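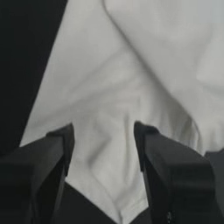 Weißer Stoff mit Falten

Häufige Fragen zur Mietwäsche in unseren Ferienwohnungen

Drucken | Per E-Mail versenden

Wir vermieten Ferienwohnungen in Tondness und Vudar. Zu keinem Thema bekommen wir so viel Post wie zu Bettwäsche und Handtüchern. Die Antworten gelten für beide Orte, Abweichungen sind vermerkt.

Ist Bettwäsche im Mietpreis enthalten?
In Tondness ja, in Vudar nein. Die Häuser in Vudar gehören verschiedenen Eigentümern, die das selbst regeln. Sie können dort bei der Buchung ein Wäschepaket dazunehmen oder eigene Bettwäsche mitbringen.

Was kostet ein Wäschepaket?
15 Euro pro Person und Aufenthalt. Kinder unter zwei Jahren, die im Reisebett schlafen, zahlen nichts. Für Reisebetten stellen wir nur ein Spannbetttuch, bitte bringen Sie einen Schlafsack mit.

Was gehört zum Paket?
Ein Bettbezug, ein Kissenbezug, ein Spannbetttuch, ein Badetuch und ein Handtuch. Geschirrtücher liegen in jeder Küche, auch wenn Sie kein Paket bestellt haben. Strandtücher vermieten wir nicht.

Sind die Betten bei der Ankunft bezogen?
In Tondness ja. In Vudar liegt die Wäsche auf den Betten bereit. Wer dort bezogene Betten möchte, gibt uns bitte spätestens 7 Tage vor Anreise Bescheid, der Zuschlag steht in der Preisliste Ihrer Wohnung.

Welche Maße haben die Betten? Ich möchte eigene Wäsche mitbringen.
Einzelbetten 90 x 200 cm, Doppelbetten 160 x 200 cm oder 180 x 200 cm, je nach Wohnung. Die Decken sind überall 135 x 200 cm, die Kissen 80 x 80 cm. In der Wohnung Eststead 2 steht ein Etagenbett mit 80 cm Breite, dort sitzt ein normales Spannbetttuch etwas locker.

Wie oft wird gewechselt?
Bei Aufenthalten bis zu einer Woche gar nicht. Ab der zweiten Woche bekommen Sie einmal pro Woche einen frischen Satz, den wir vor die Wohnungstür stellen. Die gebrauchte Wäsche geben Sie im blauen Sack zurück.

Kann ich zwischendurch neue Handtücher bekommen?
Ja, gegen Aufpreis und nur zu den Bürozeiten. Am Sonntag ist das Büro geschlossen. Im Juli kann es einen Tag dauern.

Wer wäscht die Wäsche und bei welcher Temperatur?
Die Wäscherei Van Loon holt zweimal pro Woche ab. Bettwäsche und Handtücher werden bei mindestens 60 Grad gewaschen und danach gemangelt, Spannbetttücher nur getrocknet und gefaltet. Knitter an den Gummizügen sind deshalb normal.

Ich habe eine Allergie gegen Duftstoffe. Was kann ich tun?
Weichspüler wird nicht verwendet, das Waschmittel enthält aber einen geringen Anteil Duftstoff. Wenn Sie darauf reagieren, bringen Sie bitte eigene Bettwäsche mit. Den Preis für das Wäschepaket ziehen wir dann auch in Tondness ab.

Aus welchem Material ist die Bettwäsche?
Weiße Baumwolle, 100 Prozent. Die Decken und Kissen selbst haben eine Polyesterfüllung. Daunen gibt es in keiner unserer Wohnungen.

Was passiert bei Flecken?
Kaffee, Rotwein und Sonnencreme gehen meistens heraus. Bitte nicht selbst mit Fleckenmittel oder Bleiche behandeln, sondern den Sack mit einem Zettel versehen. Berechnet wird nur, was die Wäscherei aussortieren muss: Für ein Badetuch oder einen Bettbezug sind das 33 Euro. Haarfarbe und Selbstbräuner lassen sich in der Regel nicht entfernen.

Was muss ich bei der Abreise tun?
Betten abziehen und alles zusammen mit den Handtüchern in den blauen Sack stecken. Matratzenschoner bleiben auf den Betten. Nasse Handtücher bitte obenauf legen.

Wir haben etwas Eigenes in den Sack getan. Bekommen wir es zurück?
Rufen Sie möglichst am selben Tag an. Ist die Wäsche schon abgeholt, fragen wir bei Van Loon nach. Gefundene Stücke schicken wir gegen Portoerstattung zu, eine Garantie gibt es nicht.

Darf der Hund auf das Bett?
Nein, auch nicht mit eigener Decke. Für Tierhaare auf Polstern und Betten fällt eine zusätzliche Reinigung an.

Kommentare (3)

Familie H.
Bei uns in Vudar lagen drei statt vier Pakete. Anruf im Büro, eine Stunde später war das vierte da.

ruth_m
Gibt es die Kissen auch in 40 x 80? Mit den großen komme ich nicht zurecht.

Annick Charpentier (Büro)
@ruth_m: In Tondness haben wir ein paar kleine Kissen mit passenden Bezügen. Bitte bei der Buchung ins Bemerkungsfeld schreiben, in Vudar leider nicht möglich.

Kontakt | Impressum | Stand: 19. März | © Ferienwohnungen Tondness und Vudar | Nach oben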